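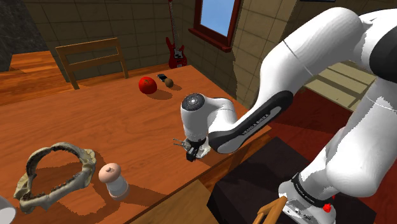 4. Virtual Workspace and Scene Setup

4.1 Purpose of the virtual workspace

The build described in Section 3 was carried out in the evenings at Pamosside, a shared workshop in Dromimby. Bench time there is booked in short blocks, and the bench has to be cleared at the end of each block. Most of the motion planning code was therefore written and checked on a home computer against a rendered workspace. We call the scene generator Grutia. It takes a room model, a table, an arm, and a list of loose objects, and it writes out a complete scene with a start pose for the arm.

The virtual arm is not a model of the arm we built. A ready-made model of a commercial arm was used so that faults in our own joint measurements would not be mixed up with faults in the planner. Joint limits and link lengths for the home-built arm were substituted in a second pass, described in Section 5.

4.2 Room and table

Figure 4 shows a scene from the tabletop set. The arm reaches in from the right over a wooden table, with the gripper open above the surface and nothing held. The room is furnished. A chair stands behind the table, and a red electric guitar leans against the tiled back wall, to the left of the window. None of this furniture is used by the planner as a target. The chair back is treated as an obstacle. The guitar is too far away to matter for collision checking and was kept in the room model as background for the camera-based detector.

Figure 4. Rendered tabletop scene generated with Grutia. Commercial arm model with open gripper; loose objects on the near and far sides of the table.

An empty gray room was used in the first version of the generator. Detection results from that version were high and of little value, because any patch of color on the table could be taken as an object. Once the furnished room was used, the detector began to return false boxes on wood grain and on the edges of tiles. These errors had to be dealt with before any test on the bench made sense.

4.3 Loose objects

Each scene draws its objects from a library of 50 meshes. Placement is random within the table outline, with a minimum gap between neighboring objects. The meshes were collected without regard to whether they would be found together in a real home. In Figure 4 a shark jaw stands on the near side of the table beside a white shaker with a rounded top. At the far side are a tomato, a small brown round object, and a flat black one.

The objects present different problems for a gripper with two fingers. The tomato and the shaker can both be approached from above, although the shaker narrows at the waist and a side grasp there is more secure. The flat object is low, and the fingers must come close to the table to reach it. The jaw is an open ring with teeth along its inner rim. Its bounding box is mostly empty space, and a planner that aims for the center of the box closes on air. We kept the jaw in the library for this reason and replaced the box center with the nearest surface point as the default grasp target.

Collision shapes were at first generated as convex hulls. For the jaw this filled the opening completely. It was split into 9 convex parts by hand, after which the fingers could enter the ring without a reported collision. No other mesh in the library needed this treatment.

4.4 Start pose and trial procedure

A trial begins with the arm in a hovering pose over the table and the fingers open. One object is named as the target. The planner is given 15 seconds to return a path, and a trial with no path in that time is scored as a failure. We ran 30 trials for each target object, with a new placement for every trial. Poses that brought the forearm into contact with the table were rejected before timing began.

The same procedure was later used at the bench, with two changes. The operator placed the objects by hand from a printed layout, and the first approach of each session was run at reduced speed with one person at the stop button. Glenys Pirihi wrote the layouts, and Oi-ling Wan ran the arm.

4.5 Limits

Surface friction was set to a single value for all objects. This is clearly wrong for a library that includes fruit and bone, and grasp stability in simulation should be read with caution. Lighting was fixed within each room model. We did not vary it until September, and the results in Section 5 were obtained before that change.

Comments (3)

benchvise_t
Did you try automatic decomposition on the jaw before splitting it by hand? Mine usually leaves slivers on anything with teeth.

Oi-ling Wan (author)
We did. It gave a large number of tiny parts and the collision check slowed down badly. Doing it by hand took one evening.

m.lathe
Would like to see the friction values in a table. Section 5 gives the joint limits but I can't find friction anywhere.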